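How does a bridge stay up?

A page for young readers from the Stisent Bridge Museum

Do you cross a bridge on your way to school? Perhaps it is a big one with cars, or perhaps only a small one over a stream. When you stand on a bridge, your weight must go somewhere. It goes down through the bridge and into the ground at both ends. The people who plan this are called engineers, and the people who build it are called builders. They have to talk with each other every day.

Pushing and pulling

There are two words you need to know. The first word is compression. It means that something is being pushed together, like a sponge when you press it between your hands. The second word is tension. It means that something is being pulled, like a rope when two teams pull on it.

Stone is very good at being pushed. You can put a heavy stone on another heavy stone and nothing bad happens. But stone is weak when you pull it or bend it, and then it can crack. Steel is strong in both ways, and this is why so many bridges have steel in them.

Three kinds of bridge

The most simple kind is the beam bridge. Put a ruler across two books and you have made one. Now press with one finger in the middle. The ruler bends. The top side of the ruler is pushed together and the under side is pulled longer. If you move the books further apart, it bends more. So a beam bridge cannot be very long, unless it gets legs in the middle. These legs are called piers. 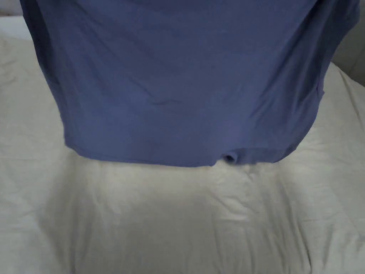
The second kind is the arch bridge. It has a curved shape, and the curve sends the weight out to the sides and down. All the stones press on each other. The old bridge at Aebischer is an arch bridge. It is 26 metres long and more than 200 years old, and the farmers still drive their tractors over it.

The third kind is the suspension bridge. It has tall towers and thick cables, and the road hangs from the cables. Our nearest one is at Prodlow. It is 400 metres long. On a windy day you can feel it move a little under your feet. It is built to do this, so you do not need to be afraid.

Try it at home

You need 3 sheets of paper, two cups and some coins. Lay the first sheet flat across the cups and put coins on it. Bend the second sheet into an arch between the cups, and lay the third one on top. Which bridge can carry more coins? Then fold the flat sheet like a fan and try again.

Words to remember

Beam: a straight piece that goes across.
Pier: a leg that holds the bridge up.
Cable: a very strong rope made of steel wires.

Page last changed: 3/5/25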